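# Wirby planner, simulated runs: gallery and grumbles

Thursday, April 24, 2025

I said in February that I would put up pictures from the Wirby planner once I had it running in simulation. I have been slow about it, partly because I kept changing my mind about what the pictures prove. My view at the moment is that they prove very little, and I would ask anyone who wants to borrow one for a slide to read the notes as well.

The set-up, for those who haven't followed it: Wirby plans the arm's path, Serra is the perception part that guesses where things are, and Nidevano is the simulator we run them both in. Wedasano is the logging tool, and the only one of the four I would recommend without a long talk first.

## What was run

The batch was 2,234 simulated attempts. The release notes for Wirby call the new version "robust to clutter". I don't know what that means. The notes don't say how much clutter, or what kind, or what the planner did when it failed. I asked on the project list and was pointed back to the release notes.

So I looked at the logs myself. In 700 of the attempts the planner changed its path at least once after setting off. That might be a good sign, as it could be reacting to better information from Serra. It might also be dithering. The log has a field for the reason and the planner fills it in with the word "update" every time.

I also ran 50 attempts with Serra switched off and the true positions fed straight in from Nidevano. If perception were the weak link, as the planner people like to say, those runs should have been much cleaner. They were a bit cleaner. I wouldn't put it more strongly than that, and 50 is a small number to be arguing over.

## Settings, if you want to repeat it

- Planner defaults, apart from the replan limit, which I raised to 15
- Lighting left to the simulator
- Collision margin as shipped, though I think it is too generous and hides bad paths
- Wedasano saving camera views along with the joint log

A word on the replan limit. With the default, a good many runs simply stopped and were marked "safe halt". That is a polite name for giving up. Raising the limit gets rid of most of the halts, and I suspect a fair few people have raised it quietly and reported the better figure.

## From the camera views

Close in, there is little for Serra to go on: part of a curved container with a bright rim, a dark inside, and a lot of grainy beige beyond it. Both black gripper fingers show, one at the right and one at the bottom, and neither is touching the container. 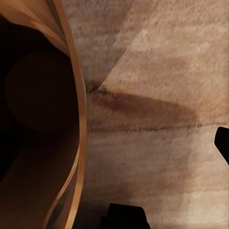

The other thing I would like to see is an honest confidence value. Serra gives one for every guess, and in my logs it hardly moves. It is as sure of itself with half an object in view as it is with the whole thing. A planner that trusts that number will plan badly, and the blame will then be passed back and forth between the two teams as usual.

I have also been told that none of this matters because the real arm behaves better than the simulated one. Perhaps it does. I would be glad to see the logs, with the failed runs left in and the settings written down. Until then I'm treating "works in Nidevano" as meaning just that.

The next batch will use a smaller collision margin and the default replan limit, so expect more halts. The run settings will go up on this page with it.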